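# Gray on Gray: Cloth on the Work Tables

October 10, 2023

So this page is for the people who keep emailing me about table covers (hi, I love you all, I'm slow at email!). Last May I put up a short note saying we'd started covering the work tables in plain gray cloth, and I figured it would get the usual amount of attention, meaning none. Instead I got questions about shades, questions about lint, a long message about hems, and one very passionate letter in favor of green felt. I can't answer all of that one at a time, so I'm putting pictures up and talking around them.

If you're new, we're at Skemia, a shared workshop in an old print building. It's 4000 square feet, more of it hallway than I'd like, and the table room is at the back, past the paint sink. The tables get used for all kinds of small work: parts sorting, fitting, assembly, laying things out to look at them properly. For years the tops were bare. They got scratched, they threw glare right into your eyes, and anything small and metal that you set down made a noise and then rolled off. I put up with it much longer than I should have.

The first thing I want to show is just the weave. A lot of you asked how tight it should be, and my answer is tight enough that a screw tip doesn't catch in it. I like a fine, close weave with a little diagonal to it, in a gray that leans blue. Look at how the color drifts lighter toward the sides, too. Flat gray cloth does that all day long, and it's a good part of why choosing a shade from a little swatch drives me crazy.
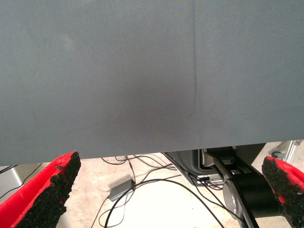
**Gilberto Llanos**
*Shop Steward, Skemia*

You can spot a crease running down it, and that brings me to the subject that takes up most of my inbox. Yes, new cloth comes folded. Yes, the folds show. I used to iron every single piece before it went on a table, standing there with the good iron from home, and I'd feel great about it until somebody folded the thing up at closing and put it on a shelf. Now I mostly leave them alone. A crease doesn't bother a part sitting next to it, and if you're doing something where a ridge really would matter (tiny washers, paper, anything you're tracing), mist that spot with water, smooth it with your palm, and go get a coffee.

Rolling is better than folding if you have the room. Walter Restrepo gave me a bunch of cardboard tubes from his upholstery place, and I've been rolling the spare cloths onto those with the top side in. The tubes stand in the corner by the door and get knocked over constantly, but the cloths come off them lovely and flat. I'd do it with every piece we own if I had more tubes. Walter, if you're reading this, more tubes please!

On edges: a straight edge matters more to me than a fancy one. I cut along the weave and I take my time, and then I check it against the long ruler before I let anybody put it on a table. A wavy edge bugs me every time I walk by. You may not care, and that's fine, but you'll be happier if you at least square up the side people stand at.

Okay, buying. The two cloths we've had the longest are called Kadine and Gindine, and yes, I mix up the names too, so I write them on masking tape on the shelf. Kadine is the lighter one and it has that bluish cast. Gindine is the darker one, and it's a touch heavier in the hand. We get both from Björklund, a small supplier that still cuts to length if you call and ask nicely. I spent $600 on the first order, and that got us the covers plus spares. I nearly fell over when I saw the total, but we've only thrown out one piece so far and that was a glue accident (mine).

If you want to order what I ordered, the item number on the Björklund slip is 447. Ask for the wide roll. The narrow roll leaves you with a bare strip along the back of a deep table, and your smallest part will find it.

People always ask which shade wins. For pale plastic or wood, take either. For shiny metal I go dark, as dark a charcoal as I can get. A silver disc lying on charcoal reads in one glance, with its outline good and crisp, and if there's a hole cut in it you get that dark cloth coming up through the opening, so you can tell right off when the hole isn't dead center. On a bare top I'd be tilting my head around trying to get the glare off it. This next table has all that going on, and a good crop of fold lines too, long straight ones crossing each other in a rough grid. I love it, I can't help it.

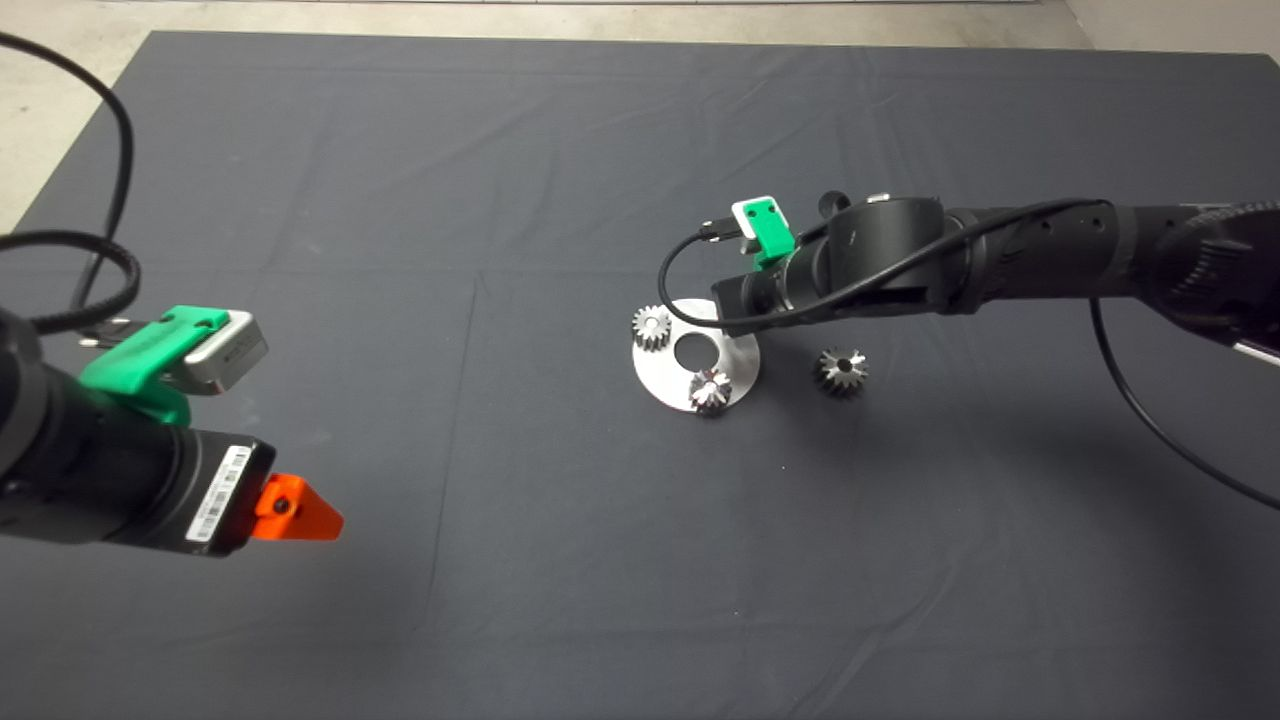
Dark does show lint, I'll give the felt people that much. I keep a lint roller on a hook and go over the cloth before the first job of the day, and again after anyone has been sanding. Metal dust is a different thing and I don't roll it. I carry the whole cloth out back, shake it hard away from the building, and then wash it by itself. Cold water, not much soap, no softener! Softener leaves a slick feeling that I can't stand, and then things slide around on you again, and the sliding was half of what I was trying to get away from.

Dry them flat or over a wide rail. I hung 3 of them on a thin clothesline once and got a hard ridge across the middle of each one that took forever to relax.

A few quick ones from the inbox:

- **Do you clip it down?** Only when the work involves pushing. Otherwise it stays put under its own weight, with plenty hanging over.
- **Does oil come out?** Mostly. Cornstarch overnight, brush it off, then wash. Old oil, no.
- **Can I use a bedsheet?** Sure, try it for a week. I found mine bunched up every time I leaned on it.
- **Green felt?** It's pretty. It also grabs every metal shaving in the county.

I still owe somebody the cutting sizes for the round table, and I have them on a scrap of paper in my other jacket. I'll add them under the tube instructions as soon as I've measured the overhang again.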